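4. Materials and household practice

4.1 Study area and recruitment

The survey covered two neighbouring districts of Brutville, one built mostly before the ring road and one after it. Both have a mix of rented flats and owner-occupied terraces, and both are served by the same two supermarkets and a weekly market. Households were approached by letter and then at the door. A household was taken to be any group of people who bought and stored their breakfast food together, so that two people sharing a flat but keeping separate cupboards were entered as two households. This follows the definition used in the earlier Skollura study and allows the results to be set side by side.

In all, 3656 letters were delivered. Replies came from 2597 households, and 1541 of these completed both the cupboard form and the follow-up form. Only the households that completed both forms are used in the tables. Those that dropped out after the first form were more likely to be renting and more likely to have moved within the past year, and the results for short tenancies should be read with this in mind.

4.2 The cupboard form

The cupboard form asked what dry breakfast foods were in the home, how each was stored, when the packet had been opened, and whether the person filling in the form would still eat it. Respondents were asked to go to the cupboard and look. Answers given from memory in the pilot had left out a good deal, mainly part-used packets at the back of a shelf and food that had been moved into another container and lost its date.

Storage was coded under five headings: original packet left open; original packet folded or clipped; lidded tub or jar; open bowl or dish; and other. The fourth heading was added after the pilot. We had expected bowls to be used only at the table, but a fair share of pilot households put out cereal in a bowl in the morning and left what remained on the worktop until the next meal, or until a child came home from school. Some did this every day and regarded it as storage. Others regarded it as clearing up that had not yet been done. The form does not separate the two, and in the analysis both are treated as open storage.

Containers themselves were coded by material (glass, plastic, metal, ceramic, card) and by whether the contents could be seen from outside. Coloured plastic gave the most trouble. Respondents did not agree on whether a tinted vessel should count as see-through, and the guidance was changed to say that it should if the level of the food could be made out in ordinary kitchen light. Figure 2 shows tinted and clear ware on wood-grain surfaces.
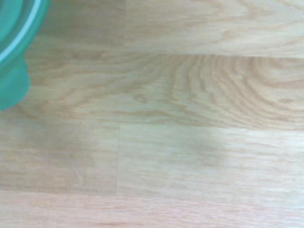 The same guidance was applied to lids. A lid was recorded only if it was on the container at the time of the visit or when the form was filled in. Lids kept in a drawer, or known to exist somewhere, were left out. This is stricter than the rule used in Skollura and probably explains part of the difference between the two towns in the use of lidded tubs.

4.3 Shape of the food and the rate of softening

Respondents often gave the feel of the food as their reason for throwing it away. Few mentioned taste, and very few mentioned the printed date. Softening was described in much the same words across age groups: the cereal had "gone", was "bendy", or no longer made a noise. We therefore grouped dry breakfast foods by shape as well as by grain, on the view that thin flakes, rings, puffed grains and pressed biscuits would not be judged alike even when made from the same flour.

Flakes were thrown away soonest after opening. Puffed grains came next. Rings were kept longer than either, and pressed biscuits longest of all, though biscuits are usually sold in inner wrappers and are opened a few at a time. The order was the same in both districts. It was also the same among households that used lidded tubs, but the gaps between the groups were smaller there.

Mixed containers were a separate problem. Where the end of one packet had been tipped on top of another, the whole was dated from the older packet. Respondents tended to judge it by whatever lay on top, and so kept older food for longer than they would have done in its own box. A few households had begun to mark their containers by hand for this reason, with a slip of card, a strip of tape or a note on the cupboard door. Marked containers were too few to be analysed by type of mark. As a group, they were less often reported as holding food of unknown age, as would be expected.

4.4 The follow-up form

The follow-up form was sent in September. It asked what had become of each item on the cupboard form: eaten, thrown away, fed to animals, given away, or still there. Respondents were not told in advance that a second form would ask about the same items, so that the first form would not change what they did. We cannot be sure that it had no effect. Several wrote in the margin that looking through the cupboard had led them to clear it out the same day.

Answers were entered through the Mellow package and checked against the paper forms. Where the two forms disagreed on the type of container, the first was used. Items still in the cupboard at follow-up were kept in the analysis as unfinished and were not counted as waste, even where the respondent said that they would not be eaten. Đorđević's term "resting food" fits these items well, and we use it in the tables.

4.5 Worktop or cupboard

Place of storage mattered more than we had allowed for in the design. Food kept on the worktop was finished sooner than food kept in a closed cupboard, whatever the container. The most likely reading is that people eat what they see. It is also possible that households put out the food they already eat fastest, and the survey cannot tell these apart. The effect was clearest for clear bowls and jars and weakest for tins.

Against this, open vessels on the worktop were the most likely to be emptied into the bin at the end of a day. The amounts were small each time, often less than a single serving, and respondents tended not to think of them as waste at all. They came to light mainly through the free-text answers.

Figure 2 (continued). Ring-shaped cereal in a clear plastic bowl on an oak worktop. 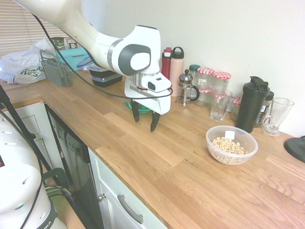 4.6 Limits of the method

The forms record what people said they had and what they said they did with it. No food was weighed. Small losses, such as crumbs at the bottom of a bag, are missing from the results, and so is food eaten away from home. Households with very little in the cupboard finished the form quickly and may be over-represented for that reason.

The two districts share the same shops, and pack sizes on sale during the survey were much alike. Towns where dry goods are sold loose would need a different form, with the date of purchase in place of the date of opening.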